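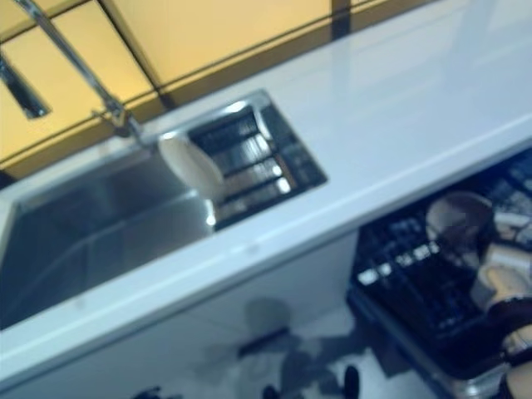 I have never trusted the built-in drainer. When we moved into the flat in Irnthorpe I told Nadiia I'd give it until January and then buy a proper rack, the tall wire kind with a cup for forks. She said the grooves were the whole point of that sink. I said the grooves were a place for tea stains to live.

So, results. For one bowl and a mug it's fine. For dinner for 6 it's a joke, and you end up with pans on a towel all the way down the counter, same as in every kitchen I've ever had. Plates are somewhere in between. They'll stand up if you lean them on the side nearest the basin, but I wouldn't bet a good one on it.

The water is supposed to run back into the sink by itself. Some of it does. The rest sits in the ridges until I wipe it out with a cloth, and if I'm wiping anyway I might as well dry the dishes — which I don't want to do.

Morena Negri swears by a folding rack from Grelleo that cost her 50 and goes in a drawer when guests come. I looked it up. Half the reviews are about rust, and the other half were written the day it arrived.

I do like the yellow tiles, I'll give the place that. White counter, though. Whoever picked glossy white for the spot next to a sink doesn't drink coffee.

The rack is still in my cart. Nadiia keeps asking where I think it would go.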